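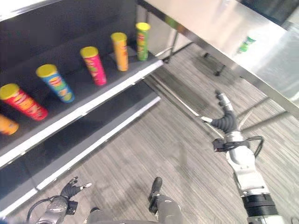

August, quarter to eleven at night

My shoulders ache, my right thumb has gone a bit numb and I have had the best day since I started at Brerside. I drove the robot! Properly, for hours, with the gloves on and the headset pushing my fringe into my eyes, and I want to get it down before I sleep and lose half of it.

The job is snack tins. Take one from the shelf, carry it over to the steel table, stand it up, let go, hands back. It sounds like something you'd give a toddler. Zhiqiang had been at it all last week and made it look like pouring tea, so of course I thought I'd be fine. My first go I closed the fingers on thin air, a good hand's width in front of the tin, and then stood there wondering why it wasn't coming with me. Cuiping said everyone does that. Through the headset the distance goes funny, and you have to learn to trust the hand you can see and forget the one you can feel at the end of your own arm.

She gave me a trick, which was to come in slowly with the fingers half curled already and only open up when I was close. That changed everything. The next attempt I got the tin, and I made such a noise that Radoslava came in from the corridor to see what had broken.

Things to remember for tomorrow:
Thumb first, then the rest. If I bring the fingers in before the thumb the tin spins.
Don't squeeze harder when nervous. The tube dents and then the run looks wrong next to all the others.
Breathe. I hold my breath on the way across and then wobble on the putting down.
Park the left hand before starting and LEAVE it there.

That last one is my real weakness. I'm so busy with the right that the left wanders off by itself, because I scratch my nose or pull at my sleeve and the robot faithfully does its best to copy me. Zhiqiang calls it the conducting. He wants the idle hand quiet at the start of each run, otherwise whatever learns from this will think the conducting is part of the task. I hadn't thought of it like that before. Every fidget I make is a lesson! I was very stern with my left arm all afternoon.

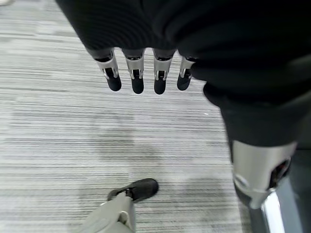

The left hand, fingers down, over our stripy carpet.

Lunch was late and I had soup from the machine. Lenni rang from Fundeo to ask how many good runs we had, and Zhiqiang read it off the sheet: 883, of which 18 are mine from this morning. Eighteen! They had asked for 600 and then wanted more once they saw how the first lot went, with other colours and other places on the shelf. Lenni wanted to know if we could also put a few other things on the table so that it isn't always bare. Zhiqiang said yes before I'd finished chewing.

So after lunch there were bottles to steer round, and that was a new game altogether. I found I was planning the route before I'd even picked anything up – which side to come in from, where the wrist would end up, whether the cables on top would have room. My mum would laugh. I can't parallel park, but I can bring a tube of crisps in past a bottle with somebody else's arm.

The red one is my favourite. I know they're all the same shape, but I swear it sits better. I did one run with it where everything felt joined up, the reach and the closing and the lift, and for a few seconds I forgot about the gloves altogether. It was only me and the tin. Cuiping, who is not a great one for praise, said "keep that one" and wrote a little star next to it on the sheet. I'm going to be unbearable about that star.

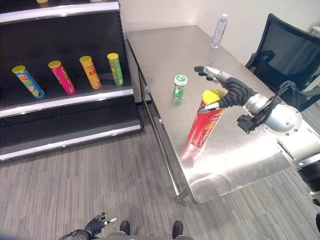 My favourite, the red one, with the hand round it.

I asked Cuiping whether it's odd to spend all day teaching something by doing it over and over, with no way of saying "no, like this". She used to teach swimming in Vamley and she says it's not so different, half the children never listened to a word and just watched her arms. I keep coming back to that. I'd like to ask her more about it.

One bad patch around four. I was tired and rushing, and I threw away run after run for silly things, mostly letting go too early. Zhiqiang made me take the gloves off and walk to the end of the car park and back. Came in, did three clean ones straight away. Must stop before I get tired, not after.

Tomorrow we may try starting with the left hand instead, and I'm already practising with the pepper grinder. Buy plasters for the glove rub. Ring Mum.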